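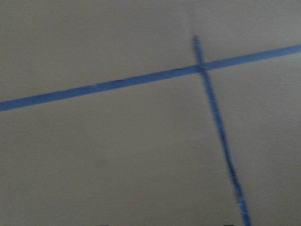 Kanini Muriithi asked whether a tape grid is accurate enough to calibrate against. It is not, she suspects, and her own arm drifts by the end of an evening session.

She is right. The tape is for people resetting objects by hand. Calibration uses a printed target, described in the Sistbridge build notes.

What covers the table?
Brown paper, divided into rectangles with blue tape. Tape the paper down before homing the arm.
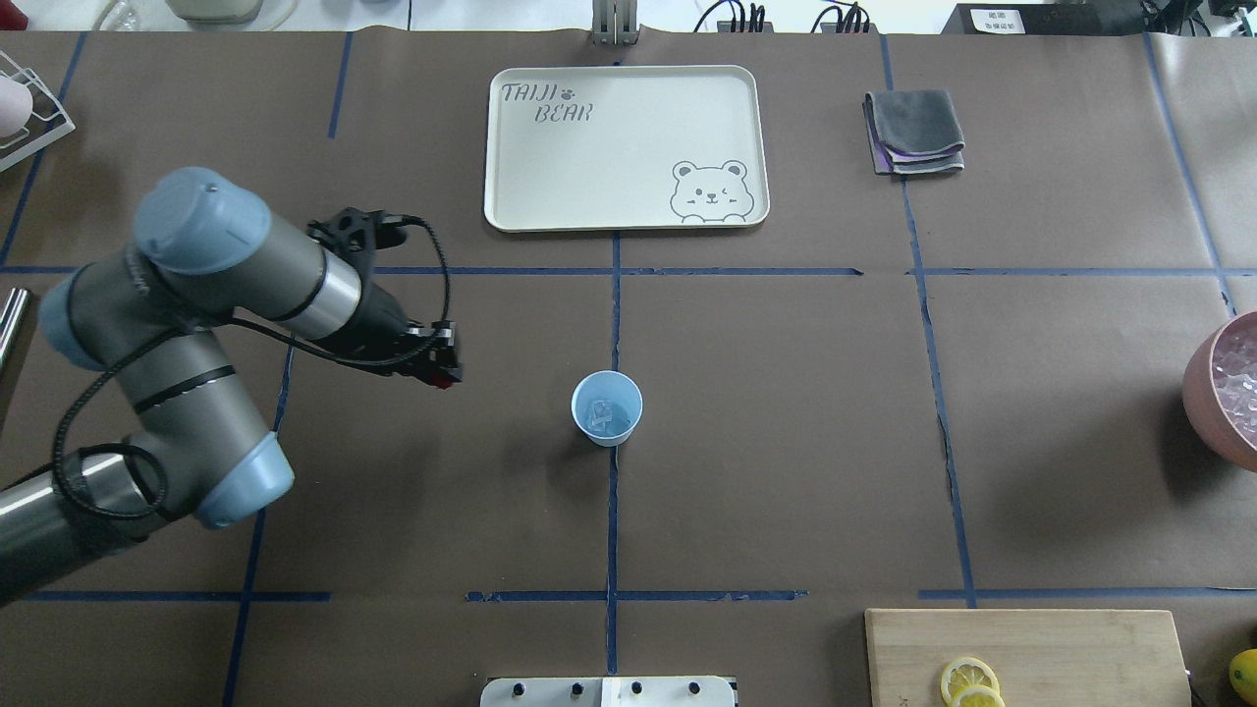
Replace the paper when it wrinkles. Cut the new sheet 135 mm longer than the table and fold the excess under.

Does the grid have to be square?
No. The planner never reads it. Logged positions are in the base frame – grid cells are only a shorthand in the session notes.

How far can the arm reach?
Ours is limited in software to 1550 mm from the base. Raise that limit only after checking cable slack at full extension.

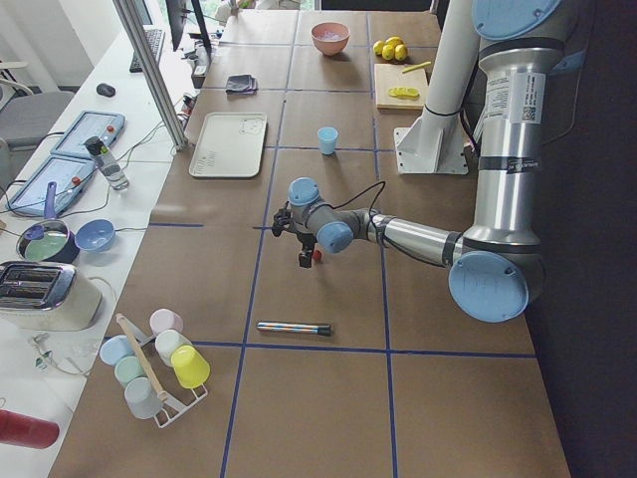
Cable slack is also the usual cause of a wrist fault. Leave a loop at each joint and run the Venham check script, which takes 9 minutes.

Which port does the controller use?
2262 by default. Noboru Yokoyama's fork reads it from the config file.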